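Tradurov progress report to the Faltstead Games Fund
Submitted in April by Ľubica Ondrejka, producer

Hello again from all of us, and thank you for the second payment, which landed right when we needed it. It has been our best stretch of work so far and I'm really pleased to have this much to show you.

The big news is that Bendora now runs from the title screen to the end of chapter three on a phone, start to finish, with no crashes on any of our test devices. When we last wrote, chapter two would fall over whenever you opened the map while the ferry was moving. Emília Machala tracked it down to the way we were saving the water level, rewrote that whole part, and got our loading times down as well. The harbour used to take so long to load that we'd put a hint screen in front of it – we've now taken the hint screen out!

Touch controls were the part of the application you asked the most questions about, so I'll go into a bit more detail. We dropped the on-screen stick. Players drag anywhere on the left half to steer and tap to throw a rope, and it feels so much better. Controller support is in too, for the people who want to play on the telly. The menus still need work there, as you can get stuck on the colour settings page with no way back except quitting.

We opened the first chapter to sign-ups through the Thevar test program. We'd hoped for a few hundred people and got 664, and between them they played 3,494 sessions. Thirty of them filled in the long survey, which is a big ask at nine pages, and their notes are gold. The favourite moment was the bell tower by a mile. The least favourite was the fishing, which most of them found fiddly, and they're right. We've made the line easier to see and given the slower fish a wider catch window.

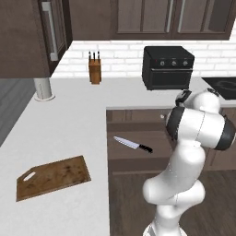 On sound, the harbour and forest themes are finished and the winter theme is a rough sketch. We've moved a little of the travel money across to music, as agreed by email, and the updated budget sheet is attached. Everything else is on track except translation, which is sitting behind where we planned because chapter four's dialogue keeps changing. I'd sooner lock the script first than pay for the same lines twice.

Next up is chapter four, the cloud saves, and a proper pass over the text size options. Several testers told us the journal was hard to read on smaller phones, so Emília has already started on that one. We're also aiming to have the tablet version in testers' hands before the next report, with roughly 100 places set aside for people who missed out on the first round.

A new build is in the shared folder, along with the survey answers with names removed. If you try it, please have a go at the ferry crossing in the storm. I've played it far too many times and I still enjoy it.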